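Curtains and Daylight in a High Room: Project Report

Student: Nighat Yousafzai
Project partner: Chaminda Miah
Supervisor: Pramila Nishad
Course: Interior Textiles, second year

1. Why we chose this subject

In our course we learn a lot about color and pattern of textiles, but less about what a curtain does to a room during a normal day. Chaminda and I wanted to study one window and its curtains with patience. Our supervisor knows the owner of a room on a high floor, Mr. Clifford Simard, and he let us work there for two weeks in March.

Our question was simple: how much of the daylight and how much of the view can a person keep when the curtains are closed? Mr. Simard works at home and he told us that he wants privacy, but he does not like to put on a lamp at noon.

2. The sheer curtain

The sheer layer is a thin cloth with an open weave, similar to linen. The threads are a little uneven, and with daylight behind them you can see them very well from inside. Where the cloth is only one layer, it looks milky and bright. Where two folds lie over each other, it becomes gray or almost olive. For this reason the fullness of the curtain matters more than we expected. The same cloth can be light or dark, and it depends only on how it is gathered. 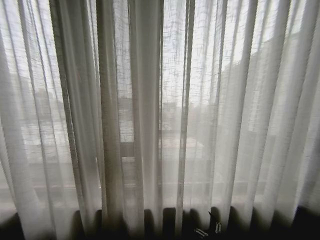 3. The view without the sheer

To judge what the curtain takes away, we first had to know what is there. We pulled the cloth to the side and made notes of the view at different times of day.
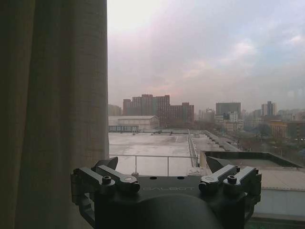 Our notes on the open window are longer than the others, and we did not use all of them. We were interested in brightness, so we gave each part of the view a grade from one (dark) to 7 (very bright). The sky had the highest grade even with clouds. The surprise for us was the flat white roof outside, with its thin metal railing. It is pale, and we think it sends a good part of the sky light back toward the room. We gave it a five. A room that looks out on dark roofs would maybe need a thinner cloth.

4. Measuring with closed curtains

We used a light meter borrowed from school and put it on a stool, always on the same spot. On a cloudy noon with the sheer closed we read 330 lux. Chaminda then arranged the folds again, more regular and less bunched together in the middle,

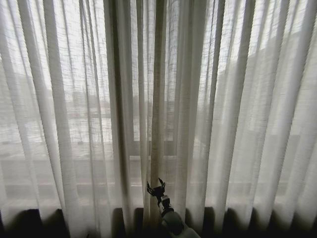

and we repeated the reading after 30 minutes. The value was a little higher, but the clouds had also changed, so we can not say that the folds were the reason. In a second project I would take both readings quickly one after the other.

We also asked three classmates to stand in the room and say what they recognize through the cloth. All of them found the large building, but they could not name any detail of it. Esperanza Segura said it was "like looking through steam" - we liked this and put it in our presentation.

5. The sill

Mr. Simard asked us also about the window ledge. He would like to keep plants on it. It is broad, with a brownish, slightly mottled surface that looks like stone. In dim light it seems quite dark beside the window, and we discussed if a lighter ledge would help the room.

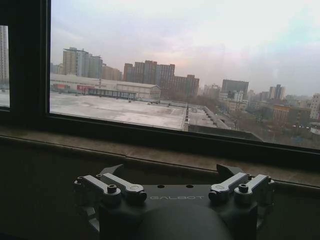

Fig. 4. Window and sill with the city behind.

We made a small test and laid white paper on the sill. The reading on the stool did not change in a clear way, so we did not recommend to replace anything.

6. What we recommended

Keep the sheer cloth, but hang it with less fullness in the middle part. Keep the heavier beige-brown curtain for the evening and push it fully to the side in the morning. Mr. Simard agreed with the first point. About the second he said that he often forgets.

7. Problems

We had only cloudy days, so our results say nothing about direct sun. The light meter had to go back to school before we could measure in the evening. Chaminda has asked if we can borrow it again in the next term.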